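Gallery: Simulated Tabletop Collection, Clakgate Cell

Posted 2021-01-08

The pictures on this page come from the simulated half of the Clakgate collection. The set feeds a policy that has to move household-sized objects between a table, a plate and a crate on a spoken or typed instruction. It currently holds 1773 episodes that passed review, all rendered with the same ceiling-mounted arm and the same perforated table. Object positions are drawn again at the start of every episode. The room and lighting are left alone in this release; varied backgrounds are planned for February.

Each episode is stored as joint positions, gripper state, rendered views and one line of instruction text. Episodes are driven by a person at a desk with a hand controller. Scripted motion was tried early and dropped - the paths were too regular, and the policy learned to wait for a pose that never came up in operator data.

Crate tasks

The gripper has a dark red cup between its two fingers, partly inside the yellow basket. Orange bowl to the left, two puzzle cubes to the right.

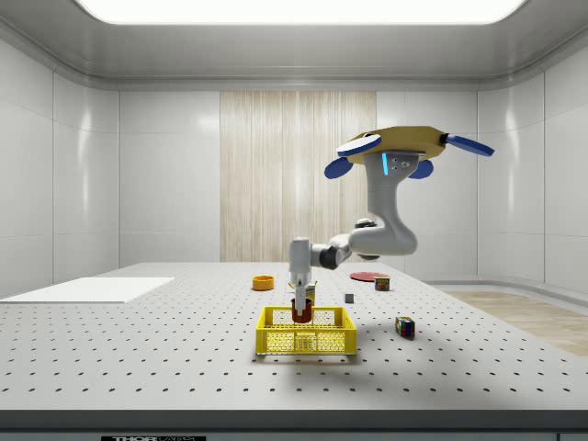
Omholm wrote in after the last update to say that crate placements should be scored on the release and not on the final resting pose. We had a similar set and scored only the end state. The policy learned to drop things from well above the rim, and the simulator was kind enough to let most of them settle. Once we logged gripper height at the moment of opening, a good part of our "clean" episodes had to be relabeled. If your files keep the gripper state at every step, you can compute it afterward without collecting anything again.

The gripper state is kept at every step, so the check can be run on the existing files. It will be added as a separate field and the current success label will stay as it is, to keep older training runs comparable. Crate episodes are the ones most affected. Plate episodes have no rim to clear and the release height there has been consistent between operators.

A few notes on how the crate episodes are reviewed. A reviewer replays the episode at double speed and marks it as pass, fail or recovered. Recovered means the first grasp was lost and the operator went back for the object without a reset. There are 132 of these and they are included in the release under their own tag. Earlier versions left them out, and the resulting policy had no useful behavior after a missed grasp - it closed on air and carried on to the crate.

Plate tasks

Gripper over the red can at the right side of the red plate. The yellow box, a banana and a small bottle with a green cap are grouped behind the crate.
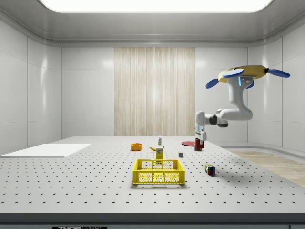
Approach segments are cut at the point where the fingers begin to close, and the cut is made from the logged command, so it does not depend on the reviewer. Segments shorter than 200 ms are merged with the one before. This removes most of the false starts that come from the hand controller's trigger, which has some play in it.

Instruction text is written after the episode, by someone other than the operator. Each episode gets 2 phrasings. One names the object and the target, and the other may refer to the object by color or position. Phrasings that would fit more than one object on the table are sent back.

Files are named by task, operator number and random seed. The Prurkel loader reads them directly. The Krajčí converter also works, but it drops the recovered tag unless the extra-fields option is set.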